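## 4. Running the drive-swap routine on the Parside bench cell

Before you begin, a word on what to expect. People always ask us whether a machine can do this sort of chore yet, and our answer is — partly! Plan to stay nearby for your first 15 cycles, with a cup of tea if you like.

1. Lay the tower on its side on the bench, side panel off and power cord unplugged.
2. Clear any loose cables away from the drive area (the arms are fairly clever about rigid parts and rather hopeless about floppy ones).
3. Open **Zupan**, choose *Drive swap*, and set the grip force to 57. Go gently, as the carrier rails are plastic.
4. Press *Step*, and check the grip at each pause before you carry on.

> **Note:** If you see message 309, the gripper has closed on nothing. Open it, re-seat the drive in the fixture and try step 4 again.

> **Caution:** Keep your hands out of the cell while either arm is powered, even when everything looks perfectly still.
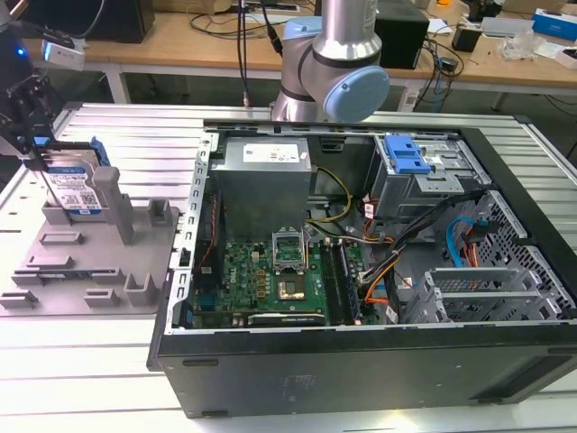

Open tower and fixture on the bench, then the gripper's own view with its fingers open.
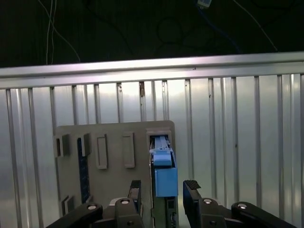
Judite Paiva wrote back after trying the last edition of this section that she can still change a drive faster by hand, but she'd happily give the machine the dull ones, and could we please make the *Step* button bigger. The button is larger from March onward.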